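Refurb Bench progress report, January

Reading time: 7 min
3 shares · 2 comments

For Heather Waaka at Nindero, cc Kylie Cartwright. Written by Tamsin Quinlan, in bits, between other things.

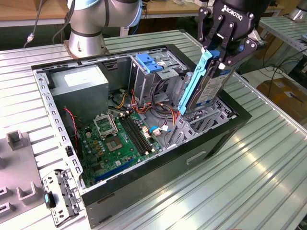
The desktop strand is where most of the hours went this period so starting there. Towers in from the Ritberg offices mainly, two deliveries, plus odds and ends people bring to the door. Every one gets the same treatment. Case on its side, panel off, drive out, then memory, then the processor if we're keeping the board. The blue drive caddies have turned out to be the best thing about this batch. Drive sits in the caddy, caddy clips in and out, no hunting for four tiny screws, and the drive cage has blue release latches so even a first-week trainee can see what to pull. Sockets get opened and looked into on every board, bracket up, good light. Bent pins are the thing that catches us out most and it is far better to find them at strip-down than after somebody has spent an hour trying to get a dead machine to boot.

Short version for anyone who only reads the top:

- Desktops on target. 157 finished and out of the door.
- Laptops behind. Chargers.
- Training going well, one session lost.
- Spend 2751 against a budget of 2847 for the period, so a small amount in hand. Would like to carry it over, see end.
- Need an answer on storage before the next delivery.

DESKTOPS

157 out, as above. They went to the places on the list we agreed: the two primary schools, the housing advice office, the over-60s group, and individual families through the referral form. Full split is on the spreadsheet Rizwan sent across on Sunday (he also fixed the column that was adding up wrong, sorry about that, the version you had before should be binned).

Typical machine now goes out with a new solid state drive, memory brought up to a sensible amount, fresh thermal paste, fan cleaned, a keyboard and mouse, and a monitor where we have one. Old hard drives don't go back in. We did put a few back in at the very beginning and had two returned with clicking noises, and the second one had a lady's coursework on it. We got the coursework off. Not doing that again.

Power supplies are a mixed bag. The ones in the office towers are nearly all fine, dusty but fine. The home-built machines are another matter and we've stopped trying to save the supply in any of those. If it has no readable label it goes in the scrap cage, whatever it tests at.

Cables. I said in the last report that we'd start bagging and labelling spare data cables and we have, Éabha did it over two evenings, and it has saved a ridiculous amount of time. Before that we were buying new ones while sitting on a crate of perfectly good ones. The crate is now six small crates. Would recomend to any group starting up.

DRIVES AND WIPING

This is the part you asked for more detail on, Heather, so:

Every drive gets logged against the machine it came out of before anything else happens to it. Sticker on the drive, same number on the case, same number in the book. Then it goes in the locked cupboard. Wiping is done in batches on the old Fistetti bench unit, which is slow but prints a certificate for each drive. Anything that fails the wipe is drilled and goes to the metal recycler. Donors who ask for certificates get them, Ritberg asked for all of theirs and have had all of theirs.

One slip to report. In the first delivery we found a drive on the shelf with no sticker. It was traced the same afternoon by matching the serial number against the supplier's list, and it was one of ours, and it had not left the room. But it should not have happened. Change made: the sticker now goes on while the drive is still in the machine, before it's unclipped. Rizwan rewrote the instruction sheet and it's taped up over both benches. No repeats.

The Fistetti unit is getting tired. One of its bays only works if you lean on the connector. Not asking for money for it in this report but flagging it, as it will be in the next one.

LAPTOPS

Not good. We said we'd have the laptop side running by now and it's half running. The laptops themselves are here, on the racking, tested, most of them perfectly decent. They have no chargers. The donor's IT department kept the chargers for their new machines (they fit both apparently) and did not mention it until the van had gone.

Bought a small trial pack of compatible ones from Cloutier. They work, they don't get hot, plugs are the right ones. Price is the trouble. At single-pack prices it would eat the whole laptop line. Kylie is talking to them about a bulk price and they sounded willing. If we get it the laptops can be out fairly quickly, as the work on them is mostly done. If we don't, we'd like to talk about moving some money between lines.

Batteries: about what you'd expect from machines this age. We test and write the result on a tag so people know what they are getting. Two swollen ones, both removed outdoors and taken to the household tip in the sand bucket.

TRAINING

Two groups this time, daytime and evening. Daytime is the people referred by the job centre, evening is anyone. Evening is full with a waiting list, daytime has had empty seats and I think the start time is the problem, 9 am is hard if you have a school run and two buses. Moving it to 10 from next month.

What they cover now, in the order they do it:

Opening a case and naming what's in it. Static and how not to kill a board with your jumper. Taking out a drive. Memory in and out, which way round the notch goes. Processor out, cleaned, back in, this one makes people very nervous and they are very pleased with themselves afterwards. Then power supply and cabling, then installing the system, then a fault-finding session where Éabha has broken something on purpose and they have to find it.

The fault-finding session is the favourite by miles. Feedback forms say more of that please. We've added a second one and dropped the slides on the history of computing, which not one form has asked for back.

On the processor session: first time round we let people practise on boards that were due to go out. Daft. We now have a set of dead boards for practice, the older green ones mostly, and you can drop a processor on one of those and all that's lost is a bit of pride. Thermal paste use has gone up accordingly. It is cheap.

One evening session was lost to the heating failing. Everyone in coats, no one could feel the screws, we called it off at half past seven and ran it the week after.

Three people from the first group have asked to stay on and help at the bench. Yes to all three. One has since got a paid job in a school IT office, starting soon, and has asked us to put it in the report so I'm putting it in.

COMMENTS FROM PEOPLE WHO GOT MACHINES

Just a couple, you have the rest.

"My son had been doing his homework on my phone. He's stopped taking my phone."

"Starts quicker than the one at work."

"Could it have come with instructions for the email." Fair point. One-page sheet now goes in the box, large print, checked by the over-60s group who made us change most of it.

MONEY

Budget for the period 2847. Spent 2751. Biggest item by a distance is solid state drives, then memory, then the trial chargers, then consumables (paste, wipes, cable ties, stickers, the anti-static bags we keep running out of). Van hire came in under as Rizwan's brother-in-law did one run for petrol. Receipts scanned and in the shared folder, bar one for screws which is too faded to scan, I've written what it said on the back.

We also had 800 from the local trust towards training. That's kept seperate and is not in the figures above. It has paid for tool kits, so each learner now has their own screwdriver set at the bench and the sharing problem is over.

PROBLEMS / DECISIONS NEEDED

1. Storage. The second room goes back to the landlord at the end of next month. Without it there is nowhere for a full delivery to stand. Options are the container in the yard (dry, I've checked after rain, but cold and no lights) or asking Ritberg to send smaller loads more often. They'd rather not. I would go for the container and a lock and some lights. Need a yes or no please.

2. Chargers. As above. Kylie to report back.

3. Carry over of the underspend into next period, to go towards container lights. Small sum but would help.

4. Monitors. Getting low. We have more towers than screens for the first time. If anyone at Nindero knows an office that is moving or refitting, please point them our way.

NEXT PERIOD

Finish the remaining Ritberg towers. Laptops out, chargers allowing. Third training group, 10 am start. Proper test of the shorter strip-down sheet Éabha has written, which gets the whole thing on to one side of A4. Repaint the floor line round the scrap cage as people have started stacking outgoing machines against it and one very nearly went to scrap with a ribbon on it.

Also visit. Heather you said you'd like to see a session, evenings are best, the second fault-finding one if you can make it. Park round the back, the front gate is locked after six.

Tamsin

Share this · Print
2 comments

We use cookies to make this site work. Manage your choices or accept all.
Sign up for our newsletter. Once a month, unsubscribe any time.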